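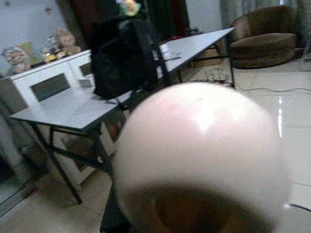
The Common Room at Nidthorpe: Furnishings and Floor Care

The common room at Nidthorpe is open to residents, visiting families and study groups throughout the year. This gallery presents the room and its daily upkeep. The furniture was chosen under the guidance of Maarja Dambrauskienė, who asked for pieces that could be moved by one person and stored against a wall.

White tables on thin dark legs form the main working area. Seating is placed between them, and a white cabinet stands against the wall with a teddy bear and other small figures along its top. Items on the cabinet are for display – visitors are asked to leave them in place.

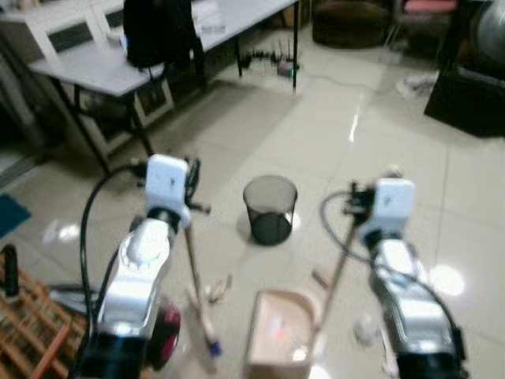
The tiled floor is swept each evening at 7. Small scraps are gathered into one spot before they are lifted, and the black mesh wastebasket is brought out to the middle of the floor for this work. It is emptied once sweeping is complete and returned to its usual position.

Boxes may be set down on the tiles during sorting, provided that the route to the door remains clear.

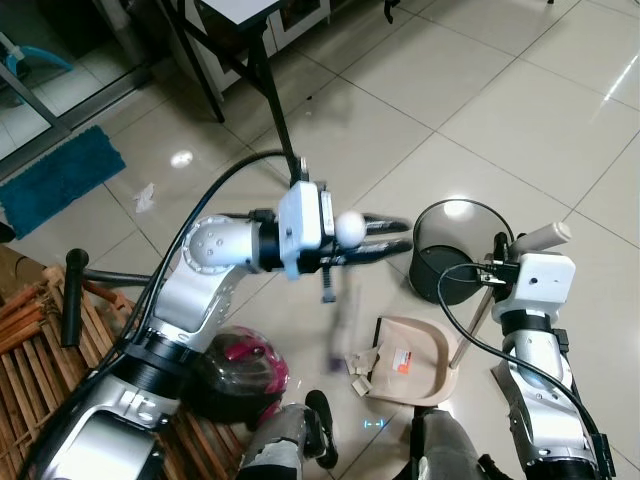 Paper scraps are collected with a broom and a beige dustpan. Bins are kept within reach of the area being swept, and the teal bath mat by the sliding glass door is lifted and shaken separately. Loose tissues are picked up by hand.

Questions about the room or its care may be addressed to Benoît Hervieu, Facilities Office, extension 43.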